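Dresel Market Desk, reviewed after one February of use

I paid for Dresel with my own money, which puts me ahead of most people who review charting software and well behind the people who sell it. The Plus tier runs $20 a month. For that you get end-of-day data, a screener, breadth charts and an alert system with strong opinions about when you should be awake.

The screener is the reason to buy. I asked it for stocks above their 200-day average on rising volume and it handed me 1,630 names, a fair summary of the month we were having. Adding a filter for debt cut the list to something I could read over coffee. Filters save properly, and they're still there the next morning. My old program, Lorport, treated saved filters as a rumor. 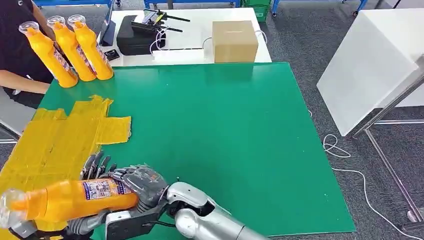

Griet Van Rooij wrote in after my first-impressions post to say the breadth numbers lag. She gets advance/decline figures well after the close, and by then she has already placed her orders for the morning. I checked, and she has a point. Mine usually showed up by 7 in the evening, fine for someone who trades as rarely as I do and useless if you're in a hurry.

Alerts are the weak spot. You can set one on price, on a moving average crossing, or on "unusual activity," a category that seems to include lunch. I had my phone buzzing over a utility stock that moved four cents. Turn that one off on day one and leave the price alerts on. 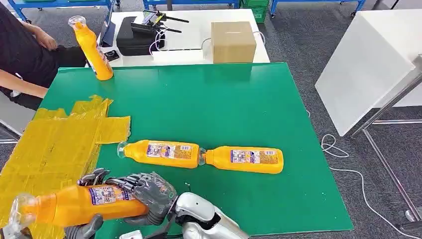
Four orange bottles on the green table, one of them in hand.

Charts are plain and quick. Drawing a trendline takes two clicks, and deleting it once the market has ignored it takes one. There's no backtesting on this tier. The next tier up has it, along with a newsletter I can't imagine anyone asked for.

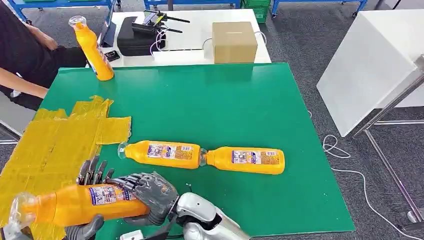
Exporting is better than I expected. A watchlist comes out as a clean spreadsheet, dates in the right order, tickers spelled correctly. Importing my old list from Lorport took three tries and some language.

Support answered my one question the same afternoon, politely, and with a link to the page I'd already read.

Worth it for slow investors who like to screen. Day traders should keep walking. I've renewed for another month, with the alerts off.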